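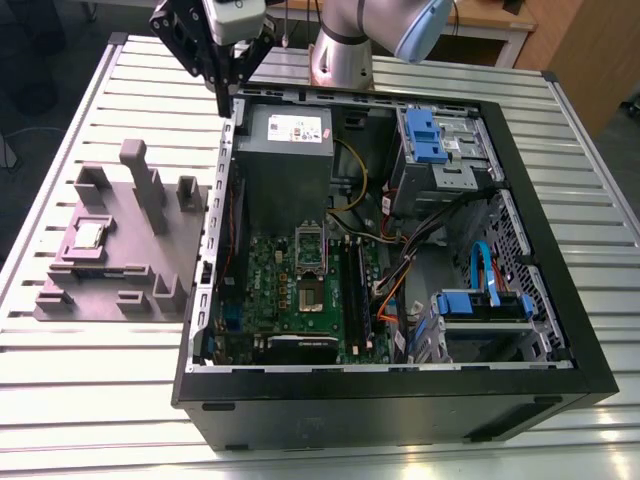

CPU placement in an open tower: socket pose is good, last part of the motion is not

Forum: Manipulation software > Planning and control

chcheung
Hello everybody. I am working on a task where the arm takes a CPU out of a pocket in a printed fixture and places it in the socket of a desktop tower. The tower lies on its side on a slatted table and the side panel is off, so the arm comes in from the top. The retention frame is already open when the program starts. Closing it is a later task and I would like to keep it out of this thread, please.

Our stack is this. Perception is a fixed camera plus our own pose estimator for the board. Planning is done with Serrano, the open planner which a few people here also use. The low level is a Cartesian impedance controller, I wrote it myself. On top there is a behavior tree.

Picking from the pocket works well. The approach over the socket also works well. The problem is the last 4 mm. The CPU comes down, one edge touches first, and then the controller does one of two things. Either it sits down correctly, or it rests on the rim of the socket with a small tilt and the force looks almost the same as for a correct seating. The tree says SUCCESS and opens the gripper.

I have read the older threads about peg in hole. Many of the recipes (spiral search, for example) I do not want to use, as I don't like to drag a CPU over the contacts of a socket. What do you use to decide that the part is really seated? And would you put this decision in the controller or in the tree?

Chun-hung Cheung

ferrule_k
What is your stiffness in z during the descent, and what is it in rotation about x and y? If your rotational stiffness is high, then the part can't settle flat even when it wants to. You get exactly the rim case.

Also, where is the center of compliance? If it's still at the flange you have a long lever there.

chcheung
The center of compliance was at the tool flange. I am a bit ashamed, I had the parameter in the config file but the controller did not read it after a refactoring. I have moved it now to the bottom face of the CPU. Rotational stiffness was the same for all three axes, and I will lower x and y and leave the rotation about z stiff. I will report back.

oldgantry
Going to be the grumpy one. I would not do compliance tricks before you know your socket pose is as good as you believe. "Socket pose is good" is in your thread title, with no number behind it. How did you measure it? If your estimator finds the whole board and you take the socket from the board model, the error you care about is at the socket, and the board can be sitting a little differently in each case.

I had a similar job with connectors. We spent a month with force thresholds and in the end the vision was off by a constant amount in one direction.

chcheung
This is a fair question. I measured it in the following way: I jogged the gripper with a pointed tip to two opposite corners of the socket, and compared with the pose from the estimator. I did this 10 times, each time I moved the tower by hand in between. The spread was small. But I see now that I used the same hand-eye calibration for both the arm and the comparison in one part of the script, so part of the error could cancel itself. I will repeat it.

mdumlao
I disagree a little with oldgantry on the order. I would do both in parallel, they do not block each other. The success check is wrong regardless of how good the vision is. A check that can't separate "seated" from "on the rim" will lie to you again after you have fixed the vision, just less often, and then it's much harder to find.

What we do at Dritex for a similar board task: the tree does not look at force alone. It looks at the final height of the part against the expected height, where the expected height comes from touching the socket body once per tower. Touch at a safe place, store z, then place. Height plus force together is a strong check. Force only tells you that you are in contact with something.

As for where: the controller stops on contact and reports a reason plus the pose at the moment of the stop. The tree decides. If you put the decision in the controller you will need to recompile for every new part.

Maricel

oldgantry
The touch adds cycle time, and it adds one more contact with a thing you said should not be touched.

mdumlao
You touch the plastic or the metal around it, at low force, never the contacts. And the cycle time of a task which fails is worse. But okay, if he must be fast then it's a different discussion. Chun-hung, must you be fast?

chcheung
No, I do not need to be fast. I need that it is correct, and that I know when it is not correct.

Can I ask a detail about the height check. My tower is lying on slats and if something pushes on the case it may move a little in z, I am not sure. Do you take the touch before each placement, or one time per tower?

mdumlao
One time per tower, but we have the case clamped. If yours is only lying there I would touch before each placement. Put the touch point close to the socket. If you touch far away on the board you also measure the flex of the board, and then you have a number that looks precise and is for another place.

tessel
Different angle, sorry if it's obvious. You plan with Serrano. How do you hand over from the planned trajectory to the impedance mode? We had a bug where the planner's last waypoint and the impedance setpoint were computed from two different copies of the scene. The arm made a tiny jump at the switch. It was invisible by eye and clearly there in the log. It gave the part a small tilt in the fingers before the descent even began.

chcheung
Tessel, thank you, this was not obvious to me at all. I looked at it tonight. I log the commanded pose and the measured pose with a shared clock, and there is a step at the switch. In my case it is not two scene copies. The planner ends with the gripper load set to zero and the impedance controller starts with the load of gripper plus CPU, so the arm corrects itself a little upward and then down again.

I have now set the load at the pick, before the transfer motion, and the step is gone from the plot.

ferrule_k
Nice find. Did the CO compliance change do anything on its own? I ask as you now changed two things.

chcheung
You are right to ask. I changed them on separate branches and ran 30 placements for each branch. I prefer not to write the percentages here, the batches are small and I moved the lamp in the room between them. In words: the compliance change made the rim case clearly less frequent. The load change alone made a small difference. Both together are better than the compliance alone, but I would not bet money on how much.

The rim case still exists. It is mostly in one direction, the edge of the CPU that is closer to the memory slot.

oldgantry
Always the same side. I will only say: constant error, one direction.

chcheung
Yes, yes. I repeated the calibration check with an independent method and there is an offset toward the memory side. It came from the board model. I had taken the socket position from a drawing for a different revision of the board. The estimator was good, the model was wrong. I owe you a coffee.

oldgantry
Black, no sugar. Maricel was still right about the height check, I will say this one time.

pravin_q
Why not skip the board model and detect the socket directly? You have an open retention frame, it's a big feature with good edges. We train a small keypoint network on the frame corners and never touch a CAD drawing.

chcheung
I tried something like this in December, using the Pravico labeling tool. My problem was that the metal frame is shiny and the gold contact area too, and the corners walked when the light changed. It may be that my training set was too narrow. The board has printed text and many parts, so there is much more texture for the estimator. I would like to combine them: the board for the first pose, the socket corners for a refinement that is only accepted if it agrees with the first pose inside a limit.

pravin_q
Agree with the limit. Make it small. Ours was generous at first and it accepted a reflection.

tessel
For the planning side, do you have the open retention frame in the collision scene? In my scene it was missing for weeks and the planner was happy to pass through it, we were only lucky with the approach direction.

chcheung
I have it as one box, larger than the real frame. The planner complains sometimes that no path exists when the gripper is turned by the wrong 90 degrees, so I permit only two grasp orientations. The wires from the drive area are not in the scene. They are soft and I don't know how to model them well. I have a keep-out volume over them and the approach comes from the fixture side, where it is more free.

clek_user2826
Clekusico has a plugin for soft keep-out costs. It's paid though, and the documentation is thin. A hard volume is fine for what you describe.

chcheung
A small update, for those who find this later through the search.

Present order in the tree: set load at pick, transfer, touch near the socket, store z, refine pose, descend with low rotational stiffness about x and y, stop on contact, check height and force. If the height is wrong, the arm goes straight up without opening the gripper and the tree asks for a new pose. After two attempts it stops and calls a person. No spiral.

I have one open point. When the CPU is on the rim and I lift it, it sometimes rotates a little in the jaws, and then the second attempt starts with a bad grasp. Now I bring it back to the square pocket, release, and grasp again, which is slow but it resets everything. Does somebody estimate the in-hand pose instead?

mdumlao
We go back to the pocket as well. I tried the in-hand estimate for a while and the fingers hide the two corners I need. If you find a good view for the fixed camera, please write it here, I would test it the same week.

ferrule_k
Check the chamfer on the pocket first. If the walls are straight, the re-grasp can also jam, and you would see it as a rotation.

chcheung
I will print a version with a chamfer and test both. It will take me some days.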